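Kitchen counter and small appliance check, Brudholm shared kitchen
Checked by: Tamara Radu
Month: April
Room: 8, ground floor

Marks used: OK, Fix, Watch. Comments go under the item. Anything marked Fix gets a second look before the kitchen opens for the evening.

1. Counter and table surfaces
White worktop, no chips or lifted edges. OK
Wall side wiped down. OK
Underside of table, right end. Watch
One bracket turns by hand. Tighten at next visit.

2. Toaster oven
Door closes fully and stays shut. OK
Both knobs return to off. OK
Wire rack seated on its rails. OK
Crumbs cleared from the bottom. Fix
Cleaned out during the check. Please empty after each use, particularly after cheese.
Dishes and plastic kept clear of the sides and top. Watch
Keep the plate and any bottles toward the other end of the table when the oven is on. The users' sheet says this already, but the sheet has fallen behind the fridge. New copy to be put up.

3. Table items 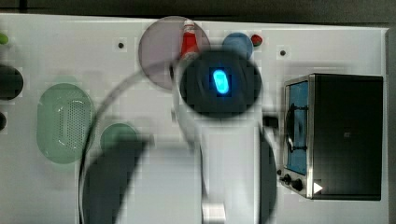 Item 3: ketchup on the round plate, green tray at left, toaster oven at right.

Ketchup bottle capped. OK
Goes back in the fridge door after meals. The date on the cap label gets written by whoever opens it.
Perforated tray rinsed on both sides. Fix
Small holes hold starch. Use the brush from the Runik set, then stand the tray on end to dry.
Round dishes free of cracks. OK
Loose food put away. Watch
Fruit goes in the covered box at the end of the day.

4. Power
Outlet by the table, cover plate firm. OK
Toaster oven plug and cord, no scorching or cuts. OK
Oven and kettle on separate outlets. Fix
Both were on the Koutsoukos power strip. Moved the kettle to the wall outlet. The strip is not for heating appliances of 1000 watts or more.

5. Floor and exits
Floor mat flat, corners down. OK
Door to hallway opens all the way. OK
Fire blanket on hook, pull tabs showing. OK
Extinguisher gauge in the green. OK
Tag number 29 matches the list.

6. Open from last check
Ornano shelf above the sink, loose screw. Closed.
Drawer label for oven mitts missing. Still open.
Mitts are in the second drawer down.

Signed: T. Radu
Copy to the kitchen binder.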